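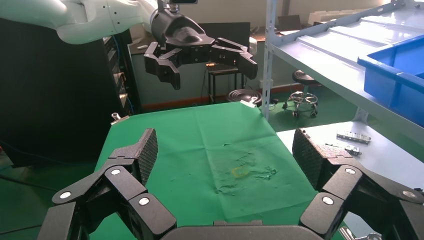 Green cloth on the table.

I've had the Dustum carry-on for nearly a year now, so I figured it was time to write up how it's held up. I bought it last September, right before a trip to see my sister in Planham, and it has been on 13 flights with me, plus one very long bus ride that I'd like to forget.

First off, the size. It fits the bins on every regular plane I've taken, but on the small commuter hop out of Ninemcombe they made me gate check it (along with pretty much everybody else's bag, so I can't hold that against it). It came back down the ramp with a scuff on one corner. That's still the worst mark on it!

The wheels are the best part. They're quiet, they don't pull to the left like my old suitcase did, and they handled the cobbled street up to our hotel in Estrella without me having to carry the thing. The handle has 2 height settings and I really wish it had one more in between. I'm 5'4" and the low one makes me stoop a little, while the high one bumps my elbow if I'm walking fast - and I'm always walking fast, because I always leave the house late.

Inside you get one big zippered side and one side with straps. I can pack for five days if I wear my bulky shoes on the plane. The zippered side is great for shirts. The straps, well, they're too short. If you pack that half all the way up, you'll be kneeling on it and saying things your kids shouldn't hear. There's also a little mesh pocket I thought I'd use for chargers, but the opening is so tight that I gave up and toss them in a sandwich bag.

The lock is a three-number dial and it's fine. Mine stuck once, in the security line of course, and then let go after I jiggled it.

I paid $200, and I've seen it marked down by up to $54 since then, which stings a bit. At full price I'd say it's fair. On sale I'd grab it, especially if you mostly take short trips and check nothing. For two weeks away you'll want something bigger, or a spouse with room in their bag.

Would I buy it again? Yes, in the dark gray this time. The cream shows everything.

Comments

Benjie Mangubat
Does the handle rattle when it's all the way up? Mine does and it drives me nuts.

trailmix_dee
Same problem with the straps. I clipped a cheap luggage belt onto mine and it works okay.

Lorna P.
Got the gray one on sale last week, first trip is Friday!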